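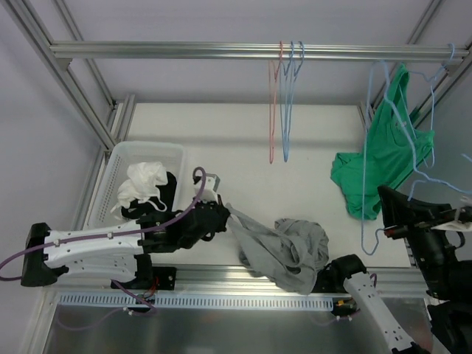
Saturday, December 31, 2022

Notes on the Gallulis visit, written up before I forget. Dušan Vasić and two of his people came to look at the garment cell. They run a rental linen shop and want to know if hanging can be taken off the people at the end of the line.

Got in early to warm up the arms and run the home routine. Left wrist cable had worked out of one clip again, pushed it back. Zuleica Coutinho loaded the basket and I set the hangers on the rail. We used the Pendau policy from August, no changes. The Tendar build is not ready to show to anyone.

Demo went like this: left arm picks a garment out of the basket and lays it on the surface, both arms open it up, right arm brings a hanger, then up on the rail. We did 12 garments while they watched. Nine made it onto the rail. Two were dropped while the hanger was going in, and one T-shirt I stopped by hand when the left gripper had hold of both layers. Average time was 96 seconds per garment, counting the retries. Dušan timed a couple on his phone and got about the same.

He asked for what I expected, mostly. Can it do wet items (no). Can it tell inside out from right side out (no, Zuleica showed him the labels we have started on for that). How long to add a new kind of garment. I said 100 demonstrations as a starting point and more for anything with straps. He wanted to try teleop, so we gave him the leaders after lunch. He hung one shirt on his second try and then squeezed too hard and faulted the right gripper. Power cycle fixed it.

Things to fix:
Garments slide toward the front and hang over the rail. Start pose for the heap should move back, or we put down something with more grip.
Hangers bunch up in the middle of the rail and the right arm has trouble getting to a clear spot. Try spacers.
Right gripper fault should not need a full power cycle. Man has the driver notes, ask there.
Overhead lights were on full this time, policy was trained at 90 percent. Don't know if it matters. Check.

Dušan is sending a bag of their own stock, mixed sizes. Zuleica will log it when it comes. I said we would run it with the same policy first, then decide on new data.

Rail and basket left as they were. Arms parked, e-stop in.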